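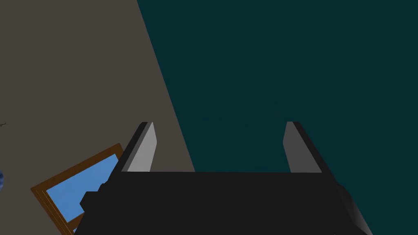
Pierina Leone wrote to ask whether her packers should be shown the simulator before the arm arrives or after, because half of them are worried about their jobs and the other half just want a go. Before, Pierina! As early as you can manage, and with the kettle on.

Her question is the one I get most, so I've turned my answer into a proper set of steps. It's written for small workshops that make or pack framed pictures, as we do at Brastthorpe, but I think most of it will suit anyone who is bringing a robot arm onto a bench where people have always done the lifting by hand.

Search this site Search Clear

How to get your bench crew ready for a robot arm

What you'll need

A computer that can run the simulator without groaning, a screen big enough for three or four people to gather round, a notebook (paper is best, it gets passed about more), and somebody from the bench who knows the awkward jobs. You don't need a programmer in the room for the first session. I'd go so far as to say leave them out of it until the second, as people ask much better questions when they aren't afraid of sounding silly.

Step 1. Talk about the work first

Before you switch anything on, sit down and go through which tasks the arm will take and which it won't. Be plain about it. For us, the arm was going to lift finished frames from the bench to the wrapping station and that was all. Glass cleaning, corner checks and touch-ups stayed with people, and so did anything with gilding on it.

If hours or pay are going to change, say so now. If they aren't, put that in writing. I left this until the third week and I'm still sorry about it - there was a good deal of muttering at the tea urn that one honest page would have settled.

Step 2. Open the simulator in gripper view

We call our setup Wondix, and it starts with a view from the whole room. Change it to the view from behind the gripper, where the two fingers point away from you toward the work. It feels odd for the first few minutes, a bit like looking over somebody's shoulder while they reach for the salt, but it's the view that makes people understand what the arm can and can't get hold of.

Start with the fingers open and nothing between them, and a framed picture lying off to one side. Then ask everyone the same question: where would you pick it up?

Give them time. Our crew talked for ages. A person slides a hand under the bottom rail, tips the frame up and catches it with the other hand, all without thinking. Two squared-off fingers can't do any of that, and working out what to do in its place is where your experienced people come into their own.

Step 3. Let the bench crew choose the grip

Have each person mark their chosen spot on a paper sketch of the frame, then try them one at a time in the simulator. Note down:

- where the fingers closed
- which way the frame was turned when they did
- whether any part of the gripper came over the picture itself
- what the person who chose the spot thought of it afterwards

That last line matters to me more than the others. Nives Gatti picked a spot near the corner that worked perfectly well on screen, then told us she wouldn't use it, as a mitred corner on a cheap moulding can open up if it's pinched before the glue has properly cured. The simulator had no idea about glue. It was drawing a frame as one solid thing, and she was thinking of four sticks and a prayer.

Step 4. Turn the frame and do it all again

Frames on a real bench get put down any old way, so don't let the practice one sit neatly square. Rotate it, push it closer, slide it partly behind the gripper body so that you can't see the whole of it. Ask what the crew would want the arm to do when its view is blocked. Ours wanted it to back off and stop, and that became the rule.

We ran 157 attempts before the real arm was bolted down, and 95 of them ended in a clean lift. I pinned up both numbers by the door, and I'd recommend you do the same. People relaxed once they could see the machine had to learn the job too.

Step 5. Write down who can stop it

Everyone on the bench should be able to stop the arm, at any time, without asking. Write that at the top of the sheet. Under it put who restarts the arm, who moves the frame if it's been left halfway, and who gets told. Practise stopping on the real arm with the supplier or your safety person present before any proper work goes through. A simulator is no substitute for that part, and your own safety rules come ahead of anything on this page.

Step 6. Keep a place for the people

By February we had moved 617 frames with the arm. The lifting is lighter on everybody's wrists, which I had expected. I hadn't thought about the quiet. Two people used to carry together and chat while they did it, and with the arm doing the carrying they hardly crossed paths until mid-morning. We've since moved the inspection table next to the wrapping station so they're side by side again, and I'd plan for that from the start if I had my time over.

We also set aside an hour each fortnight, at 2 pm, for the crew to try new grips in the simulator. It's paid time. The wide panoramic frames are next, and opinions are already strong.

If you get stuck on any of the steps, write to me as Pierina did and tell me what sort of frames you handle and how heavy they are.

Contact us | Copyright Brastthorpe workshop notes | Back to top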